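Buscar en el diario
Escribe y pulsa Intro

Miércoles – por la autora del cuaderno

¡Qué tarde! Vengo de la antigua fábrica Cokon con los zapatos llenos de polvo y la cabeza a mil. Los vecinos de Kemeys llevan dos inviernos cuidando el solar de atrás y por fin han abierto la verja.

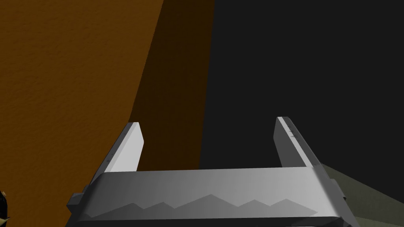
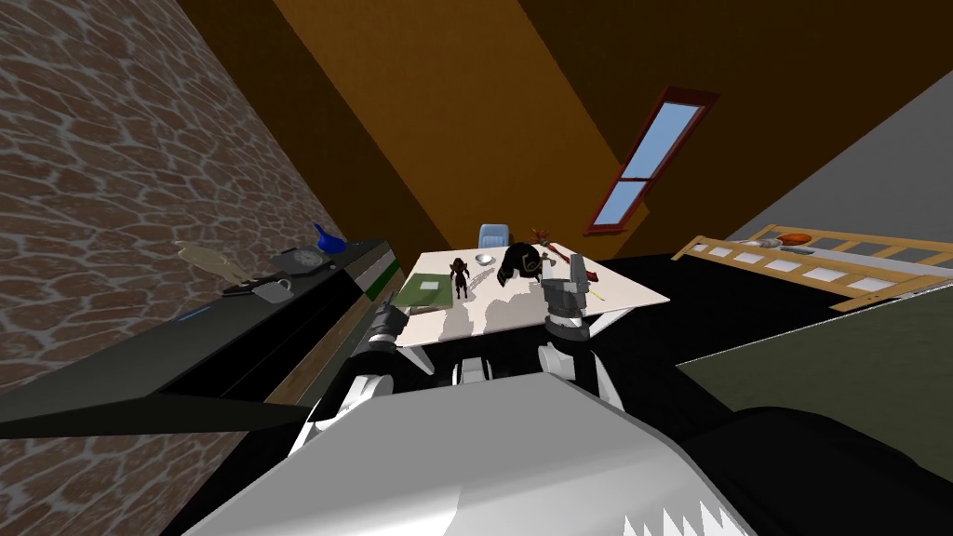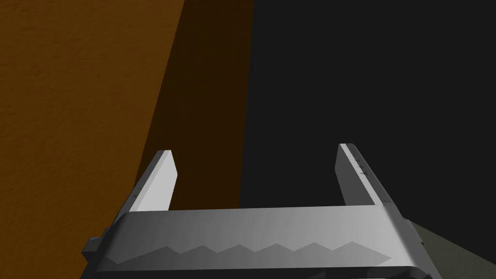
El solar

Son 400 metros cuadrados entre dos medianeras, y han plantado de todo: higueras, romero, una parra que ya trepa por el muro de Griltden. Me enseñaron los bancales (17, cada uno con su familia o su grupo de amigos) y el aljibe que recoge la lluvia del tejado. Me quedé un buen rato mirando el canalón, que es una maravilla de sencillez.

Lo que más me gusta es cómo deciden las cosas. Se sientan en las gradas – las hicieron con vigas de la propia fábrica – y hablan hasta que se cansan. Hoy tocaba el camino de entrada: unos lo quieren recto, otros con curva para salvar el almendro. ¡Yo voto curva!

Tratirow

Luego bajé a la exposición de Tratirow, con 60 planos dibujados a mano por gente del barrio. Hay uno de una plaza con escaleras imposibles que me habría llevado a casa. Compré el catálogo y lo he leído entero en el tranvía.

Mañana quiero medir el patio de mi edificio. Creo que ahí cabe una parra.

Última actualización: octubre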